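Topic: Anyone following the Clestgate county appointments fight?
Board: State & Local Politics

prairie_wonk wrote:
OK I have to share this somewhere, my family is sick of hearing it. I've been going to the Clestgate county commission meetings since September and the appointment process for the health board is the most interesting thing in local government right now. I mean it! There are 6 seats on that board, 3 of them turn over this cycle, and the commission fills them with a voice vote on whoever the chair puts forward. No interviews, no questionnaire. Last month Octavio Salazar got through in less time than they spent on the parking item before it.

Salazar may be great. I have no idea, and that's my point. The majority ran on a pretty clear platform for what the health department should and shouldn't pay for, and then they seat people without asking one question about any of it.

tollbooth77 wrote:
Salazar ran the clinic network over in Brabec for years. People know who he is. I don't see the scandal.

prairie_wonk wrote:
Didn't say scandal! I said nobody asked him anything. He gave money to a candidate on the other side of the exact issue the commission ran on. It's in the public filings, $200, go look. Maybe he has a good answer. I'd love to hear it.

tollbooth77 wrote:
$200 is a fundraiser dinner. My brother-in-law has given more than that to people he can't stand.

Marguerite_D wrote:
I'm with prairie on this one. If you vote for somebody because of what they say they'll do, then the people they appoint are what you voted for. The commissioners show up twice a month. The board sets the fee schedule, signs off on the grant applications, picks the contractors. I want to know what those folks think before they get the seat.

And it cuts both ways. When the other party had the majority we got two board members who openly disagreed with their own commission and everybody acted shocked. They'd never been asked either!

hollis_b wrote:
Counterpoint from somebody who generally votes the way you two do. I don't want a loyalty test for a county health board. I want people who can read a budget. You start asking every nominee where they stand on every hot button thing and you'll end up with the same four people who come to every meeting anyway.

prairie_wonk wrote:
hollis, I AM one of the four people who come to every meeting anyway, so no offense taken, ha. But a questionnaire isn't a loyalty test. Bhavana Pai put a draft in front of the commission and it's one page. Background, conflicts, donations over a certain amount, and one open question about what the board should be funding. You could fill it out on your lunch break. I got a copy from the clerk's window and I've read it more times than I'd like to admit.

hollis_b wrote:
Who is Bhavana Pai? Is she on the commission?

prairie_wonk wrote:
No, she's a resident up in Prukine. She collected 1000 signatures to get the draft on the agenda. On paper! With a clipboard! I signed it outside the hardware store before I even knew there was a health board.

quillback wrote:
Catching up on this from work. Quick side question for prairie since you're the one with the packets: is the meeting still in the old annex or did they move? I drove past and the doors were locked.

prairie_wonk wrote:
Moved. They're in the library meeting room until the annex remodel is done, 7 pm, go in by the side entrance.
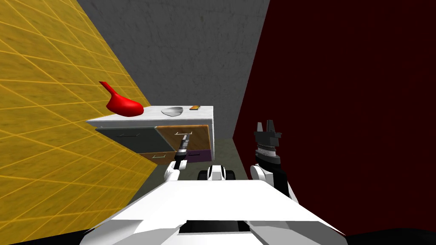 Yellow wall, maroon wall, white-topped cabinet at the back.

Anyway, the vote on Pai's draft is supposed to be on the next agenda, and I would really encourage anyone who lives in the county to come. You get three minutes at the mic. I was terrified my first time and now I have to be told to sit down.

tollbooth77 wrote:
I'd take the gray wall and paint the other two to match. See, I can be a bipartisan.

Marguerite_D wrote:
Leave the yellow alone.

Back to the draft though. Does it apply to people already seated or only new ones? If Salazar doesn't have to fill it out then I don't see what we gain for the next few years.

prairie_wonk wrote:
New nominees only, as written. Pai said at the mic she'd be open to an amendment asking current members to fill it out voluntarily. The chair did not look thrilled. There's also a newsletter called Clustivby that does write-ups of the meetings and they had a good piece on the amendment, with the full text of the draft at the bottom. Worth signing up, it's free.

hollis_b wrote:
I read the Clustivby piece. I'll give you this much, the draft is shorter than I figured. I still don't like the donations line. People should be able to give to who they want without it being read back to them at a public meeting.

Marguerite_D wrote:
It's already public, hollis. Anyone can look it up.

hollis_b wrote:
Anyone can, and hardly anyone does. Having the county put it on a form next to your name is different. I'd support it with that line taken out.

prairie_wonk wrote:
See, I disagree, but that would be a fantastic thing to say at the mic! Seriously. The commissioners mostly hear from people who love the draft or hate it — a "yes, minus one line" would stand out. I'd still argue for the line. I'd argue for it right after you.

tollbooth77 wrote:
I'm a no on the whole thing. The voters picked the commission, the commission picks the board, and if the board does a lousy job you vote the commission out. It's worked fine.

Marguerite_D wrote:
It worked fine for the two I mentioned upthread? They served out full terms.

tollbooth77 wrote:
And then the commission flipped. Like I said.

quillback wrote:
Side entrance, 7 pm, got it. Is there anywhere to park besides the library lot?

prairie_wonk wrote:
Street parking behind the post office, and it's never full. Come say hi, I'll be up front with the binder.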